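I finally have a proper failure to write up! Long-time readers know I love these. A demo that goes well gives you a nice video and nothing to think about, but a bowl that leaves the gripper when it shouldn't can keep me happy for a whole afternoon.

Quick background if you're new: I've been teaching our arms to put tableware away. The task set is called Udach (don't ask, it came from a typo that stuck), and the grasping software is Prustlow, which I've been poking at since June. Bowls are the hard part. Mugs have handles, plates have flat bottoms, but a bowl is all slope, and the only sensible place to hold one is by the wall — one finger inside, one outside, squeeze.

The trouble started with the log. Prustlow prints a little line every time it closes the fingers, and it said "grasp OK" on every single attempt in the last batch. 200 attempts, 200 OKs. And yet 10 of those bowls had ended up on the table, upside down or rolling, and one made it all the way to the floor (plastic, thank goodness, and it bounced beautifully). So the software was perfectly content while bowls were raining down.

I reran the whole thing slowly, at 20 percent speed, with my hand hovering over the stop button, and watched both the wrist view and the room view the entire time.

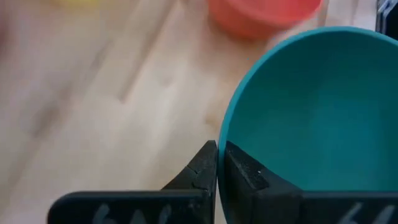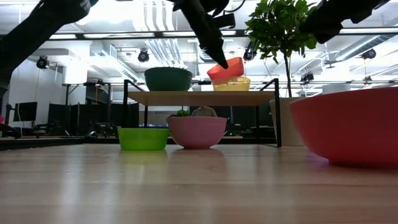

I went in convinced it was a friction problem. Fingertips wear, bowls are smooth, case closed. I swapped in a fresh set of tips, ran again, and got the same drops at the same point in the motion. So much for that theory!

Then I did what I should've done first and plotted finger width against time. Attempt 2,128 (the counter never resets, I'm weirdly proud of how big it's getting) was the one that cracked it. The fingers close, they meet the wall, the width settles, and Prustlow declares victory. Fine. Then the wrist starts to tilt the bowl to set it down, and the width creeps. Just a tiny bit, less than a millimeter, and then all at once it snaps shut to zero. A zero width means the fingers are touching each other and the bowl is gone. The software never noticed, and I can tell you exactly why: it checks the grasp once, at the moment of closing, and then never looks again.

So there were two faults stacked up. The first is a slip that happens under tilt, when the weight of the bowl swings around and pries the fingers apart. The second is the one that bothers me more, a controller that keeps moving at full speed with no idea whether it's still holding anything. With a plastic bowl that's a funny noise. With a ceramic one over somebody's foot it's a safety problem, and I'd like to treat it like one from now on.

Changes so far:

- The width check now runs the whole time the fingers are closed.
- If the width drops below the thickness of the bowl wall, the arm stops where it is and waits for a person. No retry, no clever recovery.
- Tilting happens at half the old speed, and the grip force goes up a little before the tilt starts.
- Nobody reaches in to pick up a dropped bowl until the stop button is pressed. I'd gotten sloppy about this one myself, so it's now on a sticky note at eye level.

The second change is already my favorite. I tested it by yanking a bowl out of the fingers with a piece of string, and the arm froze so fast I laughed out loud. Very satisfying!

What I haven't fixed is the slip itself. Slower tilting helps, but the thinnest bowls still creep on the plot, and I don't love leaning on extra force to hide it. My next idea is to grab lower on the wall, where the curve should resist the twist better. If that goes nowhere I'll look at the Prornimier pads, which are softer and a pain to glue on.

I also owe Strachan's issue tracker a report about the one-time grasp check, since their fork has the same code in it. I've got the plots ready and just need to trim the log down to something a person could stand to read.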